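From the Back Counter: the great coffee switch, and other news from Durnport

Well, we did it. After 11 years of the same dark roast (you know the one, you could stand a spoon up in it) we have changed the house coffee at the Durnport shop. I have been putting this off since before we moved from the old place by the bus station, mostly out of cowardice. People get attached to a coffee. I got attached to it! But the roaster we bought from was sold last winter, and the bags that started arriving in March were a different animal. Thin, a bit ashy, and the beans were all sizes. I sent two boxes back and got a very polite form letter.

So I spent most of the spring tasting. If you came in before nine in the morning and found me at the end of the counter with a row of bowls and a faraway look, I'm sorry, I probably got your order wrong. Bart De Haan came over from Florkarholm for a couple of days to help. He has a much better tongue than I do and a terrible habit of slurping right next to your ear. We disagreed on almost everything. He wanted something light and fruity that tasted to me like warm grape juice, and I wanted something as close as possible to the old roast, which he called "nostalgia with a burnt bottom." We met in the middle, and I think the middle is a pretty good place.

The new house coffee is called Fatside. I didn't name it. It's a medium roast, two beans, one of them a washed coffee that brings a little brightness and the other a natural that gives it that heavy, chocolatey feel at the back. Try it black first, even if you never drink it black. Then put your milk in and tell me what you think. Several of you have already told me, some of you at length, and I've written it all down in the blue notebook.
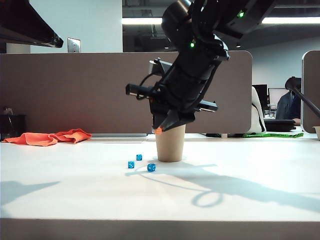 Price stays the same for a small and goes up by a quarter on the large. I held off as long as I could on that one. Milk has gone up twice this year and the lids are the real scandal — they cost more than the cups now, if you can believe it. Refills are still free until noon if you're sitting in.

On the subject of brewing at home, I had a lot of questions after the last newsletter, so let me try to answer the main one: why does it taste better in the shop? Nine times out of ten it's the grind. If you buy your coffee ground for a drip machine and then put it in a French press, you'll get mud, and if you go the other way you get brown water. Bring your bag in and we'll grind it for whatever you use, even if you bought it somewhere else (I'll only sulk a little). The rest is mostly water. Durnport water is hard as nails, as anybody who has ever descaled a kettle in this town will know, and hard water flattens everything out. A cheap filter jug helps more than a new machine will. I say this as someone who sells machines.

And please measure! I used to be a scooper. I scooped proudly for years and had a good pot maybe twice a week. Now I put the jug on a kitchen scale and use 74 grams for the big brewer at home when the family's over, and it comes out the same every time. My sister thinks this is the saddest thing she has ever seen. She also had three cups.

Now, beans. We'll keep four coffees on the shelf through the summer. Fatside of course, a decaf (same one as before, calm down), a darker roast for those of you in mourning, and one that changes whenever I get bored. The first of those is a small lot Bart picked out, and it is, naturally, light and fruity. I have to admit it's growing on me over ice. We do a version with a strip of orange peel and a splash of tonic water which sounds awful and which I drank for five afternoons running.

The Mohmand bakery is still doing our pastries, thank goodness. The cardamom buns come in at seven and they're usually gone by half past eight, so if you want one put aside, call the evening before and leave a message with your name and how many. Please don't just say "it's me." I know a lot of you by voice, but the machine makes everyone sound like they're in a submarine. We're also trying a savory roll with cheese and green onion, and I'd like to hear if you think it needs more salt. I do, the bakery doesn't, and we've agreed to let you all settle it.

A few odds and ends. The back door sticks when it's humid, so give it a shove with your hip. The second bathroom is open again. The bookshelf by the window is getting a little out of hand and I'm going to thin it out in July, so if you left something there that you'd like back, come and get it. Yes, the big atlas is staying. No, I don't know who keeps turning the thrillers around so the spines face the wall, but it's making me crazy and I would like you to stop.

I've also had a couple of people ask about tasting evenings again. I'd love to do them. The last round got kind of loud and we ran out of chairs, so this time it'll be a short list and you'll need to sign up at the counter. We'll start at six thirty and taste five coffees side by side, with plain crackers and plenty of water. Slurping is encouraged. Bart has promised to come over for the first one if somebody meets him off the ferry, and he says he'll bring his own spoon, because ours are the wrong shape. I looked at his spoon. It's a spoon.

If you bring your own mug you still get a little off, any size, any drink, and it doesn't have to be a fancy travel mug. One of our regulars brings a gravy boat. We charge it as a large.

Bags of Fatside are on the shelf by the register now, whole bean unless you ask. Opening hours are the same as they were, except that we'll stay open until seven in the evening while the light lasts.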